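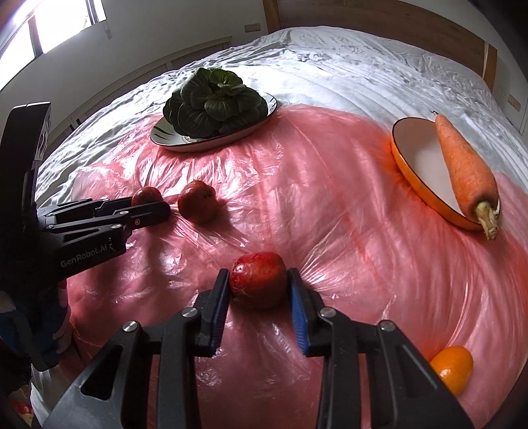 Getting a seven-year-old to eat fruit and veg at packed lunch time

Posted in Family and Food, Pristbridge Community Help
January 6, 2023

dillportmum

Hello all, and a happy new year to everybody. I hope this is the right section, do move it if not. My youngest started at the juniors in Dillport in the autumn and since then the lunchbox has been coming home with every scrap of fruit and veg still in it. At home she's quite good. She'll have carrot, she'll have apple if it's cut up, she'll even eat greens if there's gravy anywhere near them. But send the very same things to school and back they come, brown and sad and smelling of sandwich.

I've tried little pots, I've tried big pots, I've tried a note (she ate the biscuit and kept the note, bless her). They get 20 minutes to eat and I do wonder if that's part of it, as she's always been a slow eater and a great talker. I don't want to make a battle of it, and I can't be buying the fancy ready-cut bags at the prices they are now. What do other people put in that really does get eaten? And how do you stop apple going brown? My mother says lemon juice but then she complained it was sour.

Thank you in advance, and sorry for going on!

oldorchardlane

Oh, I do feel for you, we had two years of this with our eldest and I still remember opening that bag every afternoon with a sinking heart. She's eating it at home, so I really wouldn't lose sleep. A child who has carrot with her tea hasn't gone without.

Now then, apples. Your mother is right that lemon juice works, but you need far less than people think. I put a teaspoon in about a mugful of cold water, drop the slices in for a few minutes, then drain them and pat them dry with a clean tea towel. You can hardly taste it. The other way, and the one I ended up using most mornings, is to cut the apple into wedges, put it back together in its proper shape and hold it tight with an elastic band. The air can't get at the cut sides and it stays a good colour until dinner time. Mine thought it was marvellous - she liked taking the band off more than she liked the apple, I think, but the apple did get eaten in the end.

Do look at the size of them as well. The big shop apples are a lot for a small person with not much time. We used to get a bag of little ones from the Dufour farm stall on the Tatard road, and they were just right for a child's hand. They don't look as smart, but they cost less and they kept for ages in the shed.

With carrot, cut it the night before and keep the sticks in a tub of water in the fridge, then dry them off before they go in the box. They stay lovely and crisp. And if it's satsumas or the like, start the peel off for her and press it back down. Ours couldn't get into one by herself and was too shy to ask the dinner ladies, and it took us most of a term to find that out!

I'd leave the greens for tea time, personally. I never found a cold leaf that a seven-year-old would thank me for. Do let us know how you get on.

tatard_gran

just ask her what her friends have. my grandson wouldnt touch a grape till the lad next to him had them, now its all grapes. cut them longways mind

pedalsandpans

I agree with most of what's been said, though the elastic band was no good for us, as it ended up being fired across the dining hall and I had a letter about it. We use a snug little tub instead.

What helped here was putting in much less. I weighed it once out of curiosity and I'd been sending 300 grams of fruit and veg, on top of a sandwich and a yoghurt, which is more than I manage myself. I cut it down to 70 and it started coming home empty, so I crept it up a bit after the half-term holiday. She picks 3 things on a Sunday evening from whatever we've got in, and those are the ones that go in that week. If she changes her mind she has to wait, and on the whole she's been very fair about it.

Also it might be worth a quiet word with the school. Ours let the slow eaters go in with the first sitting, and we'd had no idea until we asked. It carried on right up to June and by then she didn't need it any more.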